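Print this page | E-mail this page

The Case for the Wide White Border

Most complaints about picture frames concern the glass, the hanging hardware, or the price. The border gets little attention, and it is the part most often specified badly. My position is that a small print should have a thick border, that the border should be white, and that the buyer should settle the border width before looking at any molding.

The standard practice in ready-made framing runs the other way. A customer picks a molding by color and profile, then picks a size that matches the print, and the border is whatever is left over. With the narrow gallery profile sold under names like Bornia and Cruzado, that leftover is close to nothing. The print runs almost to the wall. On a print with a strong outline or a single large subject, the result is acceptable. On a print with fine detail and a large area of pale tone, it is poor.

The reason is contrast. A pale print on a painted wall has no firm edge of its own. The eye has to find where the picture stops, and it does so by comparing two tones that may be very close. A thick white border puts a fixed reference next to the print. Blues look bluer beside it. A gray that would pass for white on its own is seen as gray.

There is a second effect, which is scale. A small figure in a large space is a common subject in travel photography, and it depends on the viewer accepting that the space is large. A thin frame works against this by packing the picture tightly into its surroundings. A wide border gives the space somewhere to stop before the room begins.

I tested this in July with six prints, all of them interiors or street views, in frames of two border widths. Each pair was laid flat on a table first and hung afterward. I recommend the flat stage to anyone choosing a frame. On a wall, height and daylight interfere with the judgment. On a table, the only things to compare are the print, the border, and the surface under both.
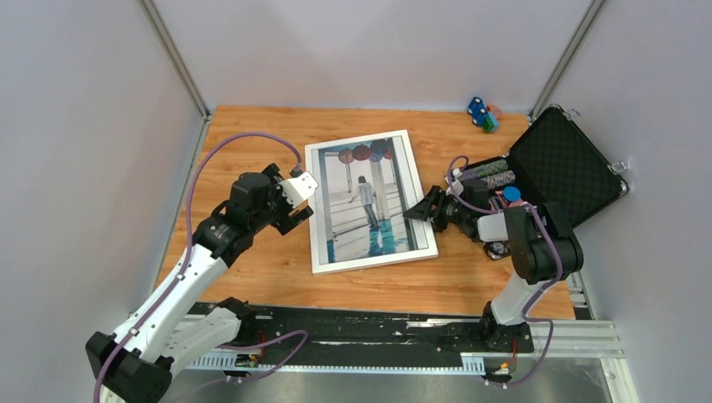
Thick white border, cool-toned print, warm orange wood. The row of lanterns supplies most of the color contrast inside the picture.

Warm wood is a severe background for a blue print. The two push against each other, and a narrow border lets them do it at close range. With the thick border, the tabletop and the columned space stay apart, and the person walking away across the shiny floor remains the first thing I look at. The muted reds and pinks along the top hold their own, which I had not expected. In the narrow frame I had judged them too weak to matter.

The objections are familiar. The first is that a wide border wastes wall. It does use more wall, and in a narrow hall with a dozen pictures this may decide the question. In an ordinary room it rarely does. People who object to four inches of border will often leave four feet of bare wall on either side of it.

The second objection is that white looks unfinished, or looks like an office. I have more sympathy here. A glossy white border under a ceiling light does look like an office. The finish should be matte, and the white should be slightly off the white of the wall if the wall is white. An exact match makes the frame vanish and a near miss by half a shade looks like dirt, so the step has to be large enough to read as a choice.

The third objection is cost, and it is mostly wrong. In the catalog I work from, the Akum line lists a wide border for 442 and the equivalent narrow frame for only six less. Custom work is another matter — Zistodex will cut a border to any width, and the bill can pass 1000 before glazing. I would not pay that for a print I could replace for under 100.

There are prints that should not have a thick white border. A dark print with a black ground looks like a hole cut in a sheet of paper. A print that already has a white margin gains a second one, and the doubled edge is distracting. Old documents and maps usually look better with a cream border, or with a plain narrow molding and nothing else.

For the rest, the procedure is short. Lay the print on a table. Place strips of white card around it and move them outward until the picture stops changing. Measure the strips and buy that width. The molding can be chosen last, and in my experience it then takes five minutes.

Last updated: November 6, 2020

Print this page | E-mail this page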